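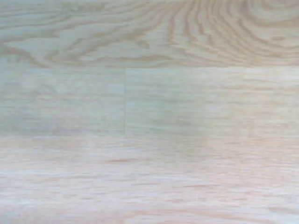

From: Wanda Malinowski
To: cell-practice list
Subject: Re: [cell-practice] Draft 3 of the wrist camera guidelines, section on work surfaces

Hello Grażyna, hello everyone,

Thank you so much for getting draft 3 out before the summer break, and for being so patient with those of us who promised comments in the spring and then went quiet. I printed it, read it on the train to Grotau and again on the way back, and I have scribbled on nearly every page, so please forgive the length of this. Most of what I have is small and friendly. A couple of things are bigger, and I'd rather bring them up here than in the last five minutes of the next call when everybody already has a coat on.

I'll answer inside your message where I can.

Grażyna Tokarz wrote:
> Section 4 is the part I am least happy with. As it stands it says that
> the work surface "shall be plain, matte and of a single color." Three
> sites have now told me they can't meet that. Killholm works on whatever
> floor the customer has. Skovell has wood-grain tops at all its stations
> and no budget to replace them. Do we keep "shall", or go down to
> "should", or drop the sentence?

Please don't drop it, but I would love to see it rewritten. I know where the sentence came from (I was in the room, and I think I may even have seconded it!), and at the time we all had one kind of cell in mind, with a gray mat bolted down and lamps overhead that never moved. A good half of the people on this list don't work that way anymore. They have arms over tabletops and floors and kitchen counters, and the surface is part of what the arm has to cope with.

Wood grain is a good test of whether the wording holds up. Think of a pale plank pattern with the camera close in, nothing on it at all. You have long straight seams running right across the view, a short joint where two planks meet end to end, and then the grain, which on one plank can be big nested arches and on the next one just fine straight streaks. The color drifts too, a bit gray-green on one plank and a bit pink on its neighbor, even under soft, even light. A person looks at that and sees a bare surface. An edge finder with a low threshold may see all sorts of things, and a seam is exactly the sort of long clean line that gets mistaken for the side of a flat box or a ruler.

So what I would ask for is a rule about what people record and check, and let the choice of surface be theirs. My suggestion for 4.1, which you are very welcome to hack at:

4.1 Work surface. The site shall record the type of surface under the arm (material as known to the site, finish, color, pattern) and shall update the record when the surface is changed or covered. A plain, matte, single-color surface should be used where the task allows. Where the surface carries a pattern, seams or joints, the site shall carry out the bare surface check in 4.2.

I put "material as known to the site" in there on purpose. People will write "oak" on the form when what they have is a printed board, and the camera can't tell them otherwise. Better that the entry comes off the delivery note, or that the box says "not known", than that we collect a lot of confident guesses.

> 4.2 is new. Bare surface check before the first pick of a shift. I have
> left the number of views open, because Killholm wants one and Wróbel
> wants a full raster. Comments please.

I'm very glad this is in. We have been doing something like it at our place since last June, and I can tell you what we settled on, with the warning that we are one small site with small tables.

We clear the surface, move the arm to the working height, and take views at 16 fixed positions. With nothing on the table the detector should report nothing, and anything it does report gets written down with the position. When we first tried it we logged 287 false finds across the positions at the old threshold, the great majority of them sitting on a seam or where one plank met the next. I had expected the knots and swirls to be the trouble, and they did give us a few, but the plain straight lines were much worse. After we retuned, the daily run went down to 3, always at the same seam, and we put a note on the station card so the operators know to expect them there.

One view, as Killholm would like, seems to me too few for a patterned surface. You can land on a quiet stretch of fine grain and pass, and then have the arm spend the morning over the lively part. The full raster Wróbel asks for is lovely if you have the time, and I wouldn't want to discourage anyone, but I think it would put small shops off doing the check at all. Could we say that the views shall between them cover the whole area the arm picks from, and leave the count to the site? That way the people with a tray the size of a dinner plate can do it in one and be within the rules.

> Should the check be done at one height only? The wrist camera moves, so
> the pattern changes scale. I have no strong view.

I do have a fairly strong view on this one, I'm afraid. Two heights at least, please: the search height and the height just before the fingers close. Up close, a single arch of grain can take up a good share of the view, and then the software that behaved nicely from higher up starts fitting curves to it. We also lose focus at the low height, which softens the fine grain and leaves the broad bands standing. If the list thinks two is too much for every shift, then do the low one weekly and after any change to lens, lamp or surface.

Speaking of lamps, I would move the lighting paragraph from the annex up into section 4. As drafted, a reader could do the surface check faithfully under the ceiling lights, then roll up the blinds and start work. A one-line requirement would do: the check shall be made under the lighting used for the work, and repeated if that lighting changes. Our north window gives us a different table at 7 in the morning than it does at noon, and a pale surface shows it more than a dark one does.

> Annex B, cleaning. Somebody asked for a list of approved products. I
> would rather not.

Agreed, agreed, agreed. We'd be maintaining that list until we all retire. I'd keep the sentence about wiping down and letting the surface dry before the check, and add that polish and anything that leaves a shine should be kept off it. We had a well-meaning weekend cleaner go over two tables with furniture spray and the finds log for the following shift ran to four pages. Perhaps also a line saying that tape marks, pencil crosses and stickers count as part of the surface and have to go in the record. Those get forgotten more than anything, in my experience.

Now to the bigger thing, and here I know I'm going to annoy a few friends.

Draft 3 says in 5.3 that a detection on a bare surface "may be masked by the site." I understand why it's there. It is quick, it makes the log look clean, and Skovell were very persuasive in favor of it. But a mask drawn over a seam also hides whatever is lying along that seam, and thin things do love to line up with lines on a table. We tried masking early on and within the week a flat steel shim went unseen in a masked strip. The gripper came down on it. There was no harm beyond a bent shim and a scuffed fingertip, and of course nobody was near the arm, but it was enough for me. I would like 5.3 to say that masking shall not be used inside the area where parts are placed or picked, and that outside it every mask shall be listed, dated and looked at again whenever the surface or the camera mount is moved. If the table shifts by a finger's width, your mask is guarding the wrong bit of wood.

For those who truly can't retune their software, a loose mat over the working area is cheap and takes five minutes. Fix the corners down well so the gripper can't lift an edge. Then the mat is the surface, it goes in the record, and the check is done on it like any other.

A few small things, in page order:

The definition of "bare surface" on the first page should say that the arm and gripper may be out of the camera's view. Two of my colleagues read it as meaning that the fingers had to be visible for the view to count, and I can see how they got there.

In 3.4 you have "operator" and "attendant" for what I think is the same person. I like operator.

The example log in Annex A stops at line 378, and the text beside it talks about a later entry that isn't printed. Either trim the text or give us the missing page.

Please could the station card in Annex C be made to fit on one side of paper. Ours hangs from a hook, and the back of it faces the wall.

The word "immediately" in 6.1 will cause arguments. "Before the next pick" says what you mean, I think.

I can turn all this into proper change requests if that's easier for you, Grażyna, just send me the form again as I have lost it for the second time. And if someone from Killholm is reading, I would dearly like to hear how you manage when you arrive at a floor you have never seen before. Do you run the bare check with the customer standing there, or do you ask for a piece of the same flooring ahead of time? It seems to me the guidelines ought to have a paragraph for visiting setups, and you would be the right people to write it.

I'm around for the call, though I may drop off at 3:30 for a delivery.

Warm wishes to all,
Wanda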